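Subject: Re: [garkis-users] Banding in soft shadows after moving to 16-bit output
From: Sushil Chaudhary
To: garkis-users

On the list in December, M. wrote:

> We moved our still renders from 8-bit to 16-bit PNG and expected the
> banding in large flat areas to go away. It is still there, mostly in the
> soft edge of shadows on saturated surfaces. Grays look fine. Samples are
> at 400 per pixel and the denoiser is off. Raising the sample count makes
> it worse, if anything. Is the exporter writing real 16-bit data, or is it
> padding 8-bit values?

The exporter is writing real 16-bit data. I checked by dumping the low byte of each channel from a Garkis render of a plain gradient, and the values are spread across the whole range. Padded data would show either zeros or a copy of the high byte. You can run the same check with any tool that gives you raw pixel values.

There are two separate things to look at, and they are easy to mix up.

The first is the view transform. Garkis applies it before export unless "scene linear" is ticked in the output panel. The default transform goes through a lookup table, and for strongly saturated colors the table is coarse near the edge of the gamut. Two input values that differ by a small amount can land in the same cell and come out nearly equal. Neutral colors run down the diagonal of the table, where the spacing is finer, so your grays would be expected to look clean while your pinks and greens do not.
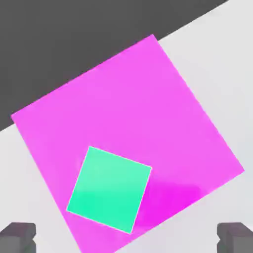
The second is the display path. A 16-bit file shown in an 8-bit viewer is cut back to 8 bits at the last step, and most viewers do this without dither. That also accounts for the sample count effect. At low counts the render noise works as dither and hides the steps. At 400 samples the noise has dropped below one 8-bit step and the bands show. Nothing in the file got worse between the two renders.

To tell the two apart, open the file in Skikex, set the exposure up by 2 stops and look at the shadow edge again. If the steps keep the same position on the surface and get taller, they are in the file. If they move or break up into more and thinner steps, the viewer is making them. Turn off Skikex's own smoothing first (View, Filtering, None), or the result means very little.

If the steps are in the file, try these in order:

1. Export scene linear to EXR and apply the transform later. Half float is enough for this.
2. If you have to stay with PNG, switch the transform from "table" to "analytic". It is slower, but only at export.
3. Set dither to 1.0 in the output panel. The panel grays this field out for 16-bit files, but the setting in the project file is still honored.

Item 3 is an old bug, ticket 808 in the tracker. The interface assumes dither has no use above 8 bits. That holds for a full 16-bit path, but many files end up on 8-bit screens anyway. I attached a patch to the ticket that removes the check and it has not been reviewed yet.

> Would changing the light size help? We could live with a harder edge.

It would hide the problem. A smaller light makes the penumbra narrower, so the same number of steps fits into fewer pixels and each band is harder to see – but the look of the render changes with it, and any wide falloff elsewhere will still band. I would leave the light alone until you have done the Skikex check.

Also, please say which build you are on. Builds made with the Gatti color library read the table with trilinear interpolation, the others use tetrahedral, and the artifacts differ. The About box lists it under "color backend".

Sushil

_______________________________________________
garkis-users mailing list
Please trim quoted text when replying.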